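# Desk things we love – the Whitelaw table

Welcome to the September page! We've been setting up the big wooden table at Whitelaw for craft afternoons, and the small stuff is turning out to be the best part. Colors, textures, little pots for everything – we keep moving it all about just to see how it looks.

The cups came home from a clearance shelf at Iravell, 18 of them in a box, and 9 have already found a job holding brushes, pencils or buttons. I'm so fond of the ridged ones! They're easy to grip, they stay put when somebody bumps the table, and they look good even with nothing in them.

Glue sticks live next to the cups, lids on, one for each seat. The blue-gray boards go down first to save the tabletop from sticky fingers (and they make every color look nicer, which I wasn't expecting).
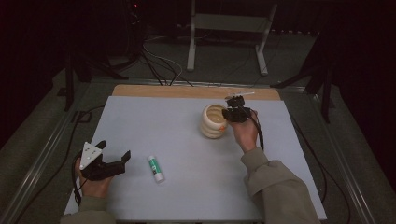 *Cream ribbed cup and a glue stick on the blue-gray board – love that little touch of orange!*

More from the paper shelf next month.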